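3.2 Bathroom fittings and the order of cleaning

The survey covered 58 domestic bathrooms, of which 16 were visited a second time in November. In each room the fittings were recorded before any cleaning was discussed, and the surfaces were then grouped by material: glass, tile, metal and plastic. Rooms in which the shower and the toilet share one floor were treated as a single cleaning area, as residents seldom separated the two when asked to list their tasks.

The Taren flat belongs to this group. Its shower is enclosed by clear glass in an aluminum-coloured metal surround and stands against large beige tiles, with chrome fittings on the wall behind the glass. 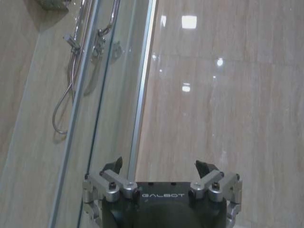

Figure 4. Glass shower enclosure and tiled wall, Taren flat.

Residents with enclosures of this type named the junction between glass and metal as the part most often missed. Flat panes were wiped weekly in most households – the metal strips much less often. The checklist used in the Relulari pilot gave one line to the whole enclosure, and we divided it into pane, strip and tray.

The toilet called for a finer division still. A raised lid exposes an underside with a moulded recess and small bumpers, and a cloth drawn across the flat border passes over both. In the first version of the checklist, lid and seat were entered together. Of the 321 task entries collected, 20 could not be assigned to either part and were left out of the totals.

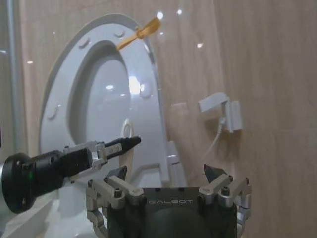

Yurii Maksymiv objected to the joint entry on the grounds that the hinge side of a lid is a separate job, and that people who say they have cleaned the lid usually mean its top. He would have listed the hinges first.

The objection was accepted in part. Lid, seat and hinges now have a line each, but the order was left to the resident. Most began with the lid and worked downwards to the seat, the rim and the bowl, leaving the floor until last. 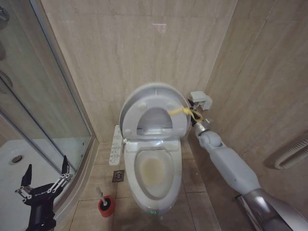

Stains inside the bowl were scored apart from those on the seat, on the four-step scale taken from the Fagundes checklist. Toilets with a side control panel received one further line for the buttons, and the brush and its holder were entered under floor items. The revised form was fixed in June 2019 and used without change for all later visits.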